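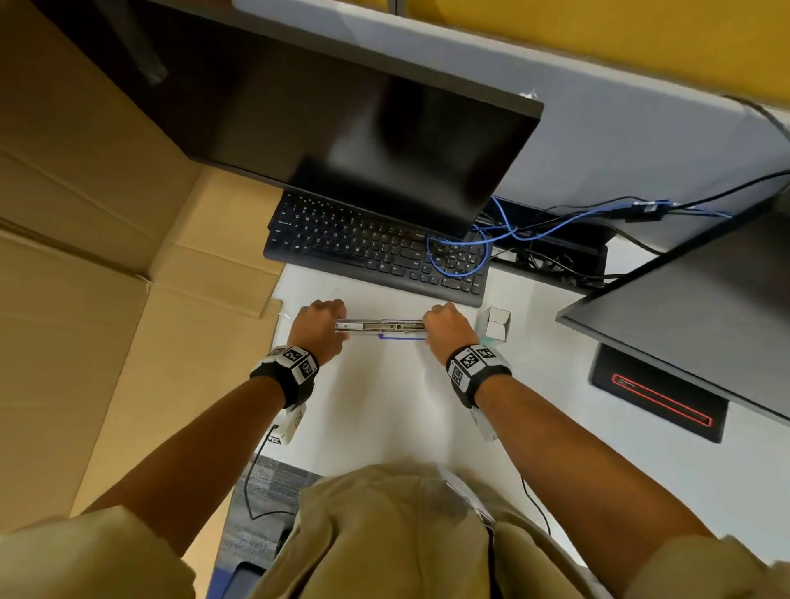

Self-Opening Parts Drawer: Final Report

Introduction

The goal of this project was to build a storage drawer that opens and closes on its own when a switch is pressed, using ordinary drawer slides as the linear guide. Hobby robots often use round rods or profile rails for this kind of motion. Those work well, but they cost more than our group wanted to spend, and most of their accuracy would be wasted on a drawer. A steel telescoping slide already carries a load and moves in a straight line. What it lacks is a motor and a way of knowing where it is.

We did the work in the shared workshop at Handville. The group was Zeyu Lu (electronics), Hadi Issa (frame and drawer box) and me (slides, brackets and this report). Rhona Gillies was our advisor.

Choosing the slides

We compared two kinds. The first came out of an old filing cabinet. They were very strong, but the grease had gone stiff and the motor stalled on them in the first bench test. The second kind, sold as Floltberg, was lighter and ran much more freely. We used a pair of those.

Drawer slides are made to be pulled by hand, so they have features that get in the way of a motor. Ours had a latch partway along that lets you lift the drawer out, and a detent that holds the drawer shut. The detent takes a hard tug to get past. A person doesn't notice it, but our controller read it as a jam and stopped. Hadi bent the detent spring back on both slides with pliers until it barely clicked. We left the latches alone so that the drawer can still be taken out for repairs.

Before mounting, each slide was checked in the hand for side play. I held it level by the ends and pushed up and down, then side to side. Both had some play when fully extended and very little when closed.
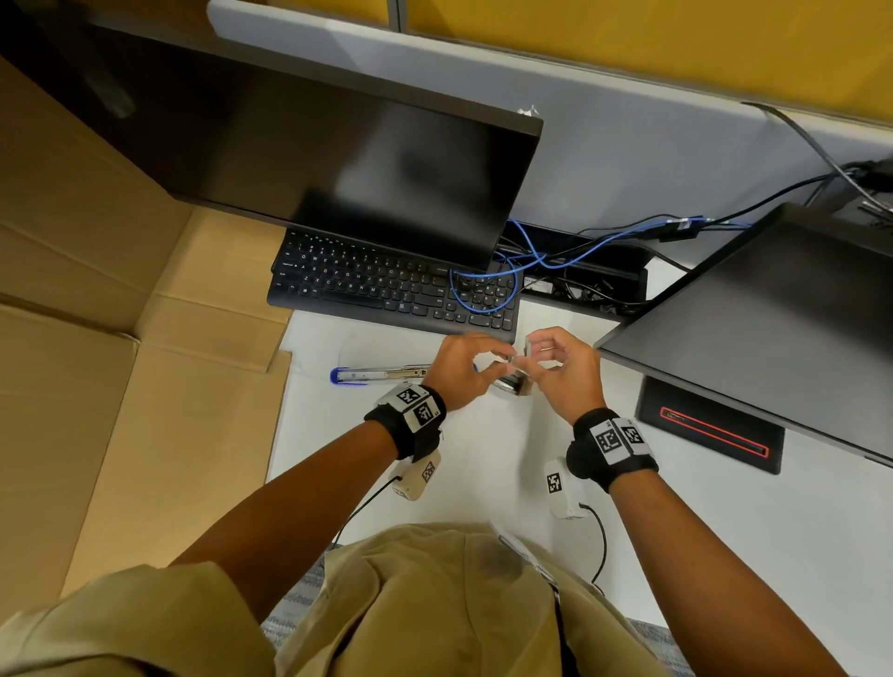
Skye Urquhart

Mounting and drive

The slides are screwed to the inside of the frame and the drawer hangs between them. Getting them parallel took longer than any other part of the build. Our first attempt was set up with a tape measure, and the drawer bound up before it was halfway out. For the second we cut a spacer from scrap wood and used it at the front and back. The drawer then ran the whole way with one finger.

The motor sits at the back and turns a toothed belt. A small bracket joins the belt to the drawer box. The bracket slipped during early tests, so we drilled it and added a second screw.

Two limit switches tell the controller when the drawer is open or closed. Full travel is 1325 motor steps in our setup, counted from the closed switch. The controller is a Jardine board that Zeyu had left over from a class. It slows the motor near each end and cuts the power if the drawer takes too long to reach a switch.

Testing

We opened and closed the drawer 100 times empty and then repeated the test with a box of screws inside. Zeyu wrote down every fault. In the empty test the only fault came from a loose plug on the closed switch. With the load, the drawer failed to close fully 10 times. Most of those were early in the run. After we tightened the belt the problem became rare, but it did not go away.

Nattawut Bunnag from the Clirkside group tried the drawer in December and pointed out that it did not stop when he held it lightly. He was right. The cutoff only worked on time, so the motor kept pushing until the limit was reached. Zeyu shortened the time limit, which helped, but a current sensor would be the correct fix.

What we would change

The spacer should have been made first. We lost two evenings to slides that were close to parallel and no better for it.

The belt should run down the middle of the drawer. Ours is off to one side to clear the switch wiring, and it pulls the box slightly crooked at the start of each move. I think this is the cause of the remaining faults with the load, although we did not have time to move it and find out.

The wiring for the open switch also needs a proper clip. It is held with tape at present and has come loose once. Hadi has kept the drawer and plans to fit the sensor and the clip next term.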